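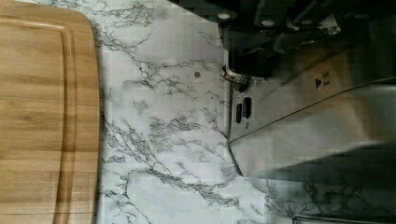 Wood board with a juice groove, on a marble-pattern counter.

Nerwood Board Oil: Your Questions, With Fewer Promises

Do I need a special oil at all?
Probably not. Plain food-grade mineral oil from the drugstore does most of what the fancy bottles claim to do. I have tried three of the fancy bottles. Two smelled better.

So why do you sell one?
People kept asking for it. Ours is mineral oil with beeswax added, and it stays on a bit longer between coats. If that isn't worth the extra money to you, buy the plain stuff.

Can I use olive oil?
People do. It goes rancid sooner or later, and then your bread tastes like an old cupboard.

How often should I oil a board?
You'll see "once a month" everywhere, and I have never found out who decided that. Drip some water on it. If the water beads up, leave the board alone. If it soaks in, oil it.
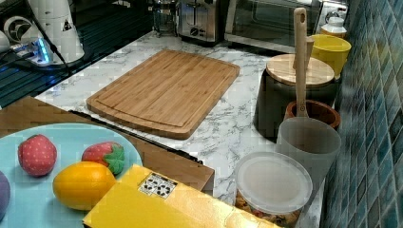

The same goes for knife handles and wooden spoons, though spoons get washed so much that I wouldn't fuss over them.

Does oil kill germs?
No. Be wary of any label that hints at it. Hot water and dish soap, then stand the board on edge to dry.

Will it fix a crack?
It will make the crack shiny. A board that has split right through needs glue and clamps, or a new board.

How far does a bottle go?
We sell 200 ml and 500 ml. Get the small one first. The big one is cheaper per ounce, but most people oil a board twice and forget about it – I have a half-full bottle from last July myself.

Is it "all natural"?
I don't know what that means on a label. Mineral oil comes from petroleum. Beeswax comes from bees.

Can I return it?
Unopened, yes. Write to Maeve Mulcahy at the Nerwood shop and include your order number.

Last updated 06/11/2024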